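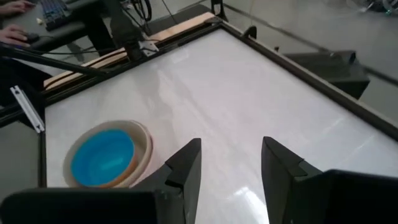

Kitchen and tea room check, October
Done by me (Hongmei Ren), started at 6 in the morning before the ovens went on at Broslow

1. Fridge temperatures
OK. Both fridges fine, and the little Cida one under the counter has behaved itself all month. Please keep writing the readings on the door sheet though, I found two blank mornings!

2. Crockery and bowls
Mostly OK. I went through the shelves and pulled out anything with a chip (more than I'd like, mostly side plates). Chipped things go in the crate by the back door, please don't put them back "for staff use" - I know who you are. Bowls can be nested but only once they're properly dry.

3. Tabletops and edges
OK. Wipe the undersides too. I ran my hand along one and regretted it.

4. Fire extinguisher and blanket
Extinguisher OK, tag number 3679, pin in place. The blanket was behind the flour bins, so I've moved it back to its hook.

5. Walkways and back door
NOT OK. Boxes from the Shao delivery stacked right across the exit again. I moved them myself this time, and my back would like it noted.

6. Plugs and leads
One to fix. The toaster lead has a nick near the plug, so it's unplugged with tape round it until Zidham can come and look. Use the grill for now.

7. First aid box
Low on blue plasters and burn gel. I've ordered 300 plasters, which sounds daft but it was the same price as the small box and we do get through them in the run-up to Christmas.

Still to do: toaster lead, new hook for the mop (it keeps sliding down the wall), and someone tall to change the bulb over the sink. I'll look at the back door again when the next delivery's in.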